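Stenon opens its colour library to everyone, and you're all invited

Mon 27 April

For immediate release

Well, we've finally done it. After 17 years of mixing paint for other people's front doors, Stenon is opening its whole colour library to the public, and I couldn't be happier to be the one writing this! I'm Ewan Paewai, I started the company in a rented garage with my mum's kitchen scales, and I still do most of the mixing on a Friday when the phone is quiet.

The library is a long room at the back of our shop in Serkach Yard, and until now you had to be a decorator with an account to get through the door. It holds 372 hand-painted cards, one for every colour we've ever made (including the pinks we don't talk about much). From this week anyone can walk in, pull out a drawer and sit with a card for as long as they like. There's tea. The biscuits depend on who did the shopping.

Why now? Mostly it's the letters. People write to us after they've painted a room and tell us it looked lovely in the shop and dreadful at home, and I feel bad every single time. A colour on a tiny square tells you very little. You want a big card, you want to tip it towards the window and away again, and you want to see it at four in the afternoon when it's raining.

Yellows are the worst for this, by a long way, so we're opening with them. The first display is called Halon, after the paint range it goes with, and it has been put together by my colleague Alžběta Danko. She has a real soft spot for mustard and has been trying to get me to take it seriously for ages. She won. The range goes from a sharp lemon to a brownish olive you'd happily put in a hallway, and there's a fair bit in between that I'd never have tried without her nagging.

"I grew up in a house with a yellow kitchen and everybody was nicer in there," says Alžběta. "People are frightened of it, so they buy cream, and then they come back and say the cream looks yellow. I'd like them to start with the proper stuff and see how they get on with it."
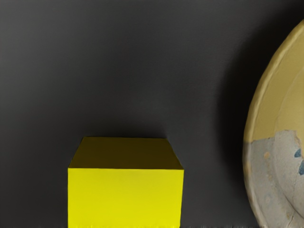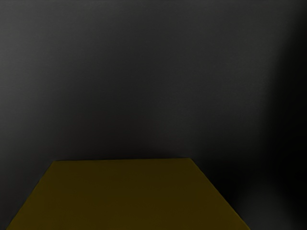 What's in the room

The cards are kept by family, so all the greens live together and so on, and each drawer has a notebook in it where visitors can scribble what they thought. Please do scribble. Our decorators have been doing it for years and some of the comments are very funny, though a few had to be taped over before we let the public in.

At the far end we've built two small booths, one with a north-facing window and one with ordinary household bulbs. You take your card into both. I've watched grown men change their minds completely between one booth and the other, and I've done it myself with a blue I'd sworn was finished.

You can borrow up to six cards and take them home for a week. We don't ask for a deposit, just a name and a phone number, and if you spill gravy on one then tell us and we'll paint another. If you'd like to buy, our sample pots are on the counter, but there's no pressure at all and I've told everyone in the shop to leave people alone unless they ask.

Talks and a bit of painting

Alžběta is giving an evening talk on yellow in old houses, with a chance to mix your own afterwards. Wear something you don't love. Later in the year we'll swap the display over to our greens, and in December the room goes over to reds, with mulled something or other.

I also want to say a big thank you to Ondieki, the joiners next door, who made all 104 drawers and put up with me changing the size of the handles. They run beautifully. My daughter spent most of an afternoon opening and shutting them.

Coming along

The library is open Tuesday to Saturday, ten till five, and it's free. There's a ramp at the yard entrance, the drawers on the lower rows can be reached from a chair, and dogs are fine so long as they keep their tails off the wet boards. School and college groups are very welcome but do ring first, it gets snug in there.

For interviews, colour cards to borrow or a nose round before you write anything, ask for Ewan or Alžběta at the Stenon shop counter, Serkach Yard. If I've got paint on my hands I'll ring you back.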